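About Saraç

Saraç is a school of tailoring, pattern cutting and garment repair. We teach adults who wish to enter the trade, adults who already work in it, and a smaller number of students who come only to learn how to look after their own clothes. The school occupies two floors of a former glove works on Kemano Street, with the cutting room on the upper floor and the sewing rooms and library below.

Our history

The school was established by Zerrin Başaran, who had trained as a coat maker and had taught evening classes in her own shop. The first class met there after closing hours, and its 8 students shared one cutting table. When the shop's lease ended, the class moved to the glove works and took the name Saraç, an old word for a saddler or leather worker. Leather was taught in the early years and is still offered as a short course each June.

Radomír Hudec joined as head of pattern cutting and later became director of studies. Under his direction the school replaced its single evening class with a structured program of study and began to keep a record of every pattern drafted by its graduating students. The pattern archive now holds nearly 2000 sets, filed by garment and by year. It may be consulted by current students at any time during opening hours and by outside readers on written request.

What we teach

The full program is taught over five terms. The first two terms are given to hand sewing, measuring and the drafting of basic blocks. Students make a skirt, a shirt and a pair of trousers, each to their own measurements. In the third term they begin to work for other people, and from then on every garment is fitted at least twice before it is finished. The fourth term is devoted to the jacket and the fifth to the overcoat – the garment by which the school's work is still judged.

Repair is taught in every term. Students learn to darn, to reline, to replace a pocket, to turn a collar and to let out or take in a seam that was never meant to be altered. The Clandix Repair Room, named for the mill whose gift of looms and cloth made it possible, accepts garments from the public during term. Work is carried out by students in their third term or above and is checked by a member of the teaching staff before it is returned. Charges cover thread, lining and fastenings only.

Short courses are open to all applicants and require no earlier training. They include hand buttonholes, care of wool, invisible mending and an introduction to heavy cloth.

How we teach

Classes are kept small and most instruction takes place at the table. Students are expected to unpick and repeat work that does not meet the standard, and time is set aside for this in the weekly schedule. We do not rank students against one another. Progress is recorded in a workbook, which is signed by the teacher at the end of each piece and remains the property of the student.

Cloth is a subject of study in its own right. The library holds 340 bound books of samples, the oldest of them from mills that have long since closed, and students are asked to handle these before choosing material for any major piece. Weight, drape and nap cannot be learned from a printed page. 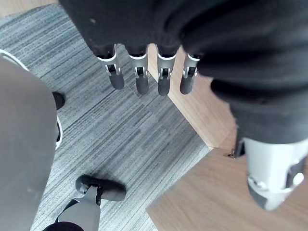 Kemano Street, November 2021

The school has revised its course in heavy and dark cloths, and the new version will be taught to all students entering the fourth term. Black cloth is difficult to mark, shows lint readily and hides an uneven stitch until the garment is seen in daylight. The revised course allows more time for chalking and thread marking, for pressing with a cloth, and for brushing and storage. A session on hanging and folding heavy garments has been added at the request of former students.

Admission

Applications for the full program are considered once a year. Applicants are asked to submit a letter and one piece of their own sewing, which may be of any kind and need not be recent. Those invited to the school will spend a morning in the sewing rooms and meet with the director of studies. A limited number of places are supported by the Skekier Fund, which assists students who could not otherwise meet the cost of tuition or tools.

Visiting the school

Visitors are welcome in the library and the Repair Room during term. The cutting room may be seen by appointment. Inquiries about courses, the archive or the Skekier Fund should be addressed to the school office, which replies to all letters in the order in which they are received.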